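Shared Workshop's Tidy-Up Robot Gets Its Toothbrush Table

We've been promising an update on the robot build over at Wovonon, the shared workshop behind the old Kohlhase print shop, and I finally got over there in March to catch up with everybody. Short version: it has arms, it has grippers, and it has a whole lot of toothbrushes to put away.

The idea is simple enough. You take an ordinary bathroom mess, put it on a table, and get the arms to sort it into holders. I figured they'd start with blocks or something, but nope, toothbrushes from day one.

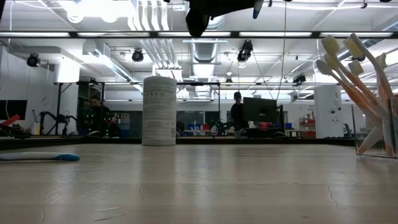
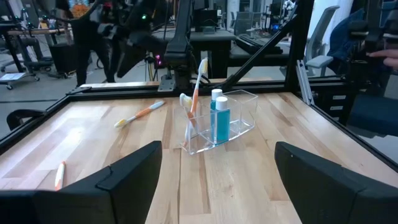

Toothbrushes and a clear holder, on the bench at Wovonon.

Volkan Çınar started the project and he still does most of the wiring (and most of the rewiring, he tells me). When I asked why toothbrushes, he said they're skinny, they roll, and one end is a lot heavier than you'd think once a gripper has it by the other end. Getting one off a flat table is half the fight. Then it has to go from lying down to standing up, and drop into an opening that isn't very big, without knocking over whatever's already in there. I tried doing it with a pair of kitchen tongs when I got home and I was terrible at it!

The group has put 3,594 dollars into the build so far, and 2,175 of that went to the arms and the controllers. The rest is extrusion, cable, brackets and a surprising amount of tape. They named the software Pluvel, for reasons I asked about twice and still can't repeat with any confidence. It runs a practice session of 20 pickups, then somebody goes through the log and marks where things went wrong. On the evening I stopped by they were on their second session and arguing about finger pads. One camp wants something softer. The other camp says softer pads just let the handle twist, and they had a drawer of chewed-up test pieces to back that up.

Pascal Lindemann thinks they're both looking in the wrong place. Swap the pads all you want, he wrote to me after I mentioned the argument in our newsletter, the handle is going to twist as long as you grab it in the middle and lift straight up. His advice is to pick it up closer to the head, tip it while the other end is still touching the table, and only then lift. He'd also slow the last bit of the move way down and leave the pads alone until that's been tried for a full session.

I passed that along to Volkan, who said they'd tried grabbing near the head but never the tipping part, so it's going on the list for next time. Also on the list: a cover for the cable run, and a second set of fingers from Trekano, which were supposed to ship already.

The group meets evenings at 7 and you're welcome to come watch. There's room for 24 people in the workshop, so send a note first if you're bringing a crowd.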